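4.2 How viewers speak about the "previously on" segment

In the first round of interviews we asked the participants about the short recap which opens each episode of Lundex. This question was placed late in the interview guide and we did not expect long answers to it. However, it produced more material than the questions about the main characters, and for this reason we treat it in a separate section.

The recap in Lundex has changed over the life of the series. In the first season it repeats only the scenes which are needed for the main plot. From the second season it also brings back small moments from much earlier episodes, and a regular viewer soon learns to read these moments as a sign that a certain character will return. Many participants told us that they had guessed the ending of an episode from the recap alone. Some of them enjoyed this and described it as a kind of game. Others were annoyed, and several had started to look away from the screen until the title music began.

We found a difference between those who watched the series weekly and those who watched it later on the streaming service Uvura, where all 10 episodes of a season are offered together. The weekly viewers spoke of the recap as a help to memory. One of them said: "After a week I have lost half of it, so I need that minute." The viewers on Uvura mostly skipped it. But when we asked them to tell us what happens in the middle of the season, they often mixed the order of events, and in two interviews the participant asked us to correct the story for them. We do not claim that skipping the recap is the cause of this. Watching several episodes in one evening may be enough to explain it.

The comparison with Kelmendi is useful here. Kelmendi is also a thriller about a group of experts, and it is shown without any recap. The writers instead let the characters repeat important facts in the dialogue. Of our 62 participants, those who knew both series nearly always noticed this and found it clumsy, as in the remark: "Why is she telling him this, he was in the room." It seems that viewers accept repetition more easily when it stands outside the story than when it is put into the mouth of a character. This agrees with what was said in the group discussion in Rastby, where the recap was called "honest" by one speaker and the others agreed with her.

A further point concerns the voice which reads the words "previously on Lundex". In the first two seasons it belongs to the lead actor, and after that to different members of the cast. Participants who followed the series closely took the choice of voice as information about the episode. We coded more than 100 passages under this theme. Most are short, and many are only a laugh or an imitation of the voice, which made the coding less certain than we would wish. The two coders discussed all unclear passages, and those on which they could not agree were left out of the counts in Section 5.

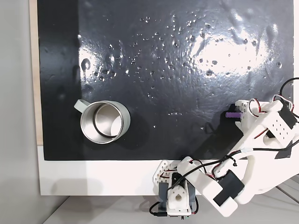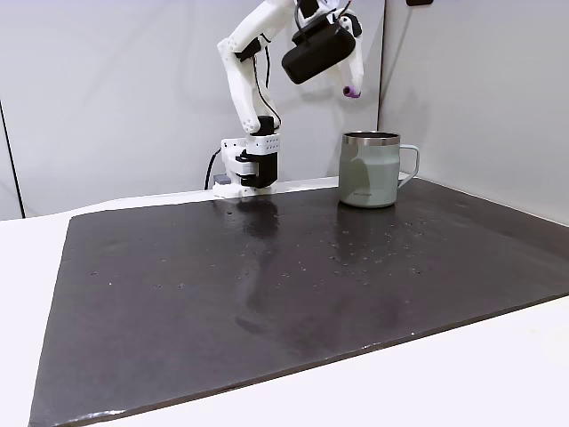
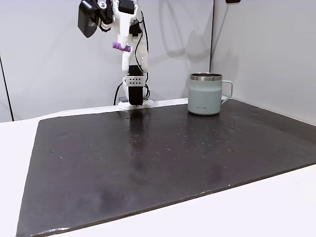
Figure 3. First: black board with water droplets. Second: white robot arm and mug. Third: lower part of a white robot arm with gripper.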